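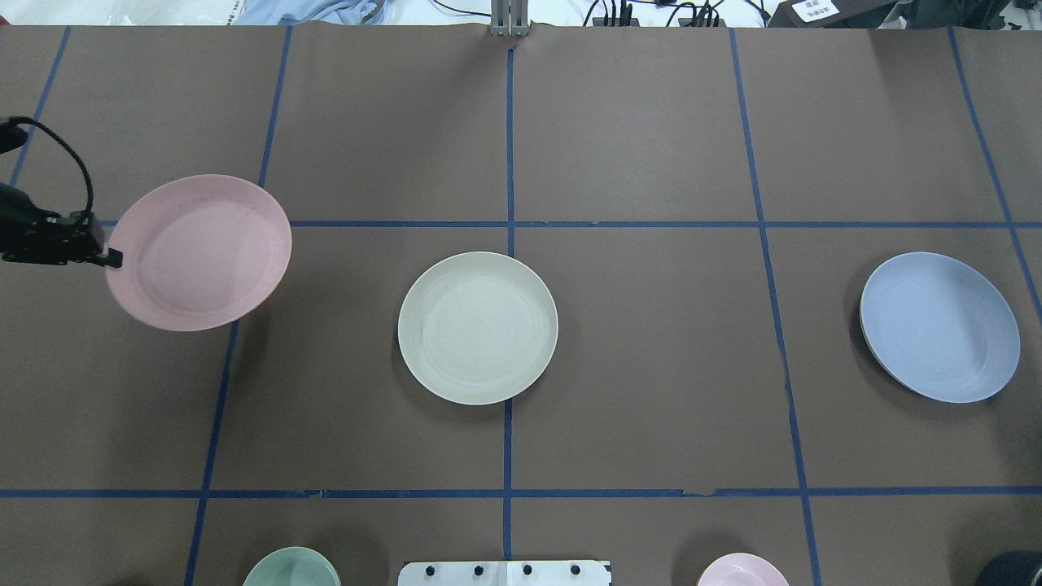

Home | Notebook | Kit list | Contacts

November 11, 2018
Baltasar Ibarra
2 min read

Glaze tests, kiln firing from last night. Opened at 25 degrees, Rocío wanted to crack the lid earlier, I said no, she was cross, fine.

Clear over the red clay: pinholes again. Same as August. Thicker coat made it worse, thinner coat gave me a dry patch near the foot on most of them. Think it's the clay gassing off and not the glaze at all. Next biscuit goes up slower between 600 and 900, and with the bung out. Rocío says the Pruris bag is older than the last lot and the colour is different when wet, so could be the clay body has changed under us. Will ring Bralteck and ask for the batch number, they never put it on the invoice.

Green (the copper one, Hoàng's recipe): lovely where it pooled, brown and mean on the rims. Weighed the copper again this morning from the same jar. Scale was out by 2 grams. So all of this weeks small batches are suspect, including the white, which I liked. Bother. Scale now sits on the stone slab, please don't move it to the bench by the door, it drifts with the draught.

White: nice. Soft, no crazing yet. Left two tiles on the windowsill to see. If anyone hears pinging, write down when.

Shelf 3 wants rewashing, one bowl stuck hard and took a lump of bat wash off with it. Ground the foot down, still wobbles. Seconds box.

Tile numbering: we are up to 297. Rocío has been writing hers in oxide on the back and I've been scratching mine, and the oxide ones from the bottom shelf can't be read. Scratch them from now on, deep, before they dry. And put the glaze letter first then the number, I had them backwards on a whole row and spent half an hour sorting it.

Firing log is on Gitport under kiln, I typed up the cone notes but not the times, they're on the back of the envelope pinned by the switch. Top cone flat, middle just touching, bottom hardly bent. So still cold at the bottom. Tried the gap between shelves wider, made no odds. Lower element next, get the meter on it before we order.

To do
- sieve the green again, finer mesh, there were specks
- 24 new tiles, red clay, half with the grog
- ask Hoàng if his copper is carbonate or oxide, recipe only says copper!!
- buckets need lids that acutally fit
- slow biscuit, me, overnight. Rocío to switch off in the morning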